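Stationery & Craft Bargains board
Thread: Is the Ekano brush pen set ever going to drop, or shall I just buy it?

SavitaL
Hello all, hope everyone's keeping well. I've been watching the Ekano brush pens, the big set of 100, for what feels like most of my adult life, and they've been sitting at £70 since spring. My tracker says they've been down to £50 once, and I missed it because I was at my sister's and hadn't looked at my phone all day (lovely day though, no regrets). My old pens are on their last legs and I've promised to do the place cards for a cousin's wedding. Do I hang on for August, when the back to school offers come in, or do I stop being silly and pay up?
Savita Lodhi

inkyfingers_mo
Hang on if you can bear it! Last August nearly everything on my list came down at least a bit, and the dearer sets came down most. I got my fineliners then, and a sketchbook I didn't need, and a second sketchbook I needed even less. The wedding does rather change things, mind. When is it?

SavitaL
End of September, so there's a bit of room, but I like to practise first and my lettering is very rusty.

Distolach
I'll be the grump, sorry. I don't think the £50 price was ever a proper one. If it's the same dip I saw on mine, it lasted part of a morning and came from a marketplace seller, and the postage ate up most of the saving. Trackers are lovely things but a lot of them don't count postage, and they lump every seller in together. If you take that one dip away, the set has hardly moved. I'd buy it now and enjoy it.

inkyfingers_mo
I don't agree, Distolach, though I see what you mean about the postage. Even without that dip I've seen it at £5 less than it is now, and £5 is £5. It buys a decent pad of practice paper, and Savita's going to want one of those if she's as rusty as she says.

Distolach
Fair enough, but then you've spent weeks checking a price twice a day for the sake of a pad of paper. I've done it myself and I was no happier at the end of it. 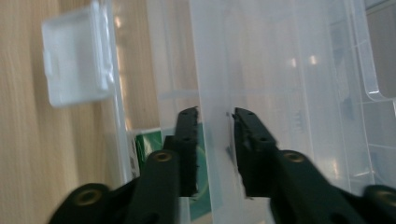

Sneha_S
Can I put in a word for buying fewer pens? I had the 100 set two birthdays ago and I use about a dozen of them, the greys and the two good blues and a sort of plum, and the rest have hardly had their caps off. I went through the lot last weekend, meaning to be ruthless, and of course I kept nearly all of them. They live in a clear plastic storage container now, the see-through sort like the one in the photo, and I do find I reach for more colours when I can see them through the side. In India my aunt buys hers one at a time from Tiwari, the little stationer near her flat, and she has never once had a pen dry out on her. So before you spend £70, Savita, it might be worth writing down which colours the bride wants. You may only need three!
Sneha Sachdeva

SavitaL
Oh Sneha, that's a very sensible thought and I'm slightly cross with you for having it. The colours are sage and cream with a bit of gold, so no, I don't need 100 pens for that, do I. But I do want them. I've wanted them for ages.

Distolach
Wanting them is a perfectly good reason. Just do the sum on the single pens first, because when I looked they worked out a good deal dearer each, and by the time you've put six or seven in the basket you start to wonder.

inkyfingers_mo
A gold brush pen will disappoint you, by the way. I've tried several and they all go on a bit brown. Get a proper gel pen for the gold and do the names in the green. And practise on the actual card, some of it drinks ink like anything.

SavitaL
Thank you, that's saved me a mistake, I'd have bought the gold without thinking. Right, I've decided: two single greens and a gel pen this week so I can start practising, and an alert set on the big set at £65. If it comes down in August I'll have it. If it doesn't I'll probably have it anyway.

Sneha_S
If you get the 100 and find you don't like the pinks, I'll happily swap you for some greys. I've got two unopened ones somewhere.

Distolach
Set the alert to leave out marketplace sellers if your tracker lets you. It's usually under the settings, a little tick box near the bottom.

SavitaL
Found it, ticked it. Will report back in August!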